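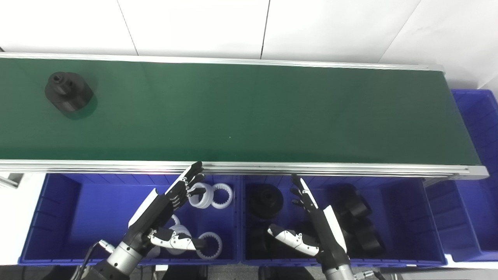 Figure 7. Belt with side rail, and the storage bins below it.

Section 3: Setting up and tensioning the belt

By now your Manlow bench conveyor should be standing on its feet and levelled (if it isn't, go back to Section 2 – it really is worth getting right first). This section takes you through fitting the belt, setting the tension, getting it to track straight and doing the first run. It's the most enjoyable part of the whole job, and the moment the belt first runs true down the middle is a very good one!

Set aside an afternoon. Once you've done it a few times you'll manage it between tea breaks.

What you will need

The long hex key from the accessories bag
A steel rule, at least 290 mm long
A clean, lint-free cloth
A soft pencil or a bit of chalk
The tension card from the back pocket of this manual

CAUTION: Unplug the conveyor at the wall before you start. Switching it off at the control box is not enough. Tie back long hair and take off lanyards, scarves and loose sleeves.

3.1 Fitting the belt

1. Unroll the belt on a clean floor and leave it flat for an hour. Belts that have come through the post in February are often stiff, so give those a whole evening in a warm room.

2. Find the small arrow printed on the underside. It must point the way the belt will travel.

3. Back off both tension screws at the tail end until the tail roller slides freely towards the drive.

4. Wipe both rollers and the slider bed with the dry cloth. Don't use polish, wax or washing-up liquid. Even a thin film will make the belt slip.

5. Remove the side rail nearest to you (four screws) and slip the belt over the rollers from that side. Go gently over the corners of the bed.

6. Put the rail back, finger tight only. You'll be nipping it up later.

Note: If you have the Zorus drive unit, the belt goes on with the guard plate off. Put the plate back before you do anything else. The motor won't start without it, and this catches out plenty of new owners.

3.2 Setting the tension

A new owner nearly always makes the belt too tight. It feels safer, but it wears out the bearings and makes the motor work hard for no gain. A good belt is only as tight as it needs to be to pull the load.

1. Turn both tension screws clockwise until the belt just stops sagging underneath.

2. Draw two pencil marks near one edge of the belt, matching the two lines on the tension card.

3. Give each screw half a turn, left and then right, and check the marks against the card. Carry on like this until they reach the green zone.

4. Measure from the end of the bed to the roller shaft on both sides. The two readings should match.

5. Tighten the lock nuts.

3.3 Tracking

Tracking is the knack of getting the belt to stay in the middle. It looks like witchcraft the first time, but there's one simple rule: the belt moves towards the slacker side. Keep that in your head and the rest follows.

CAUTION: The conveyor must run for this step. Keep fingers, tools and cloths well away from the rollers, and stop the belt each time you touch a screw.

1. Plug in, set the speed dial to its lowest mark and press the green button.

2. Watch the tail end for two full minutes. Belts drift slowly, so don't be tempted to step in early.

3. If the belt wanders, stop it, loosen the lock nut on the side it is moving towards and tighten that screw by a quarter turn. Then lock it and run again.

4. When the belt has held its place for ten minutes, tighten the side rail screws fully.

Small corrections and a bit of patience win every time. If you get in a muddle, slacken everything off and start again from 3.2 – we've all done it.

3.4 First run with a load

1. Place one light item in the middle of the belt and let it travel the full length.

2. Try a second item close to each side rail in turn. Neither should rub or catch.

3. Raise the speed one mark at a time. Listen as you go. A soft, even hum is lovely; a tick or a squeak means something is touching.

4. Position your bins so that their rims sit clear of the underside of the belt, and so that you can lift them out without leaning on the rail.

Note: The counter on the control box starts at zero and records running hours. Check the tension again after the first seven hours, as new belts always stretch a little. Plan on a replacement belt at 3000 hours.

3.5 Spare parts

Replacement belt: order code 3472
Tension screw set, with lock nuts: see the Nernura parts list at the back
Side rail screws: sold in packs of four

Owners ordering through our Lagos depot should quote the serial number on the foot plate as well as the order code.

Text of this section last revised 8 June 2021. Continue to Section 4, Speed settings and the stop switch.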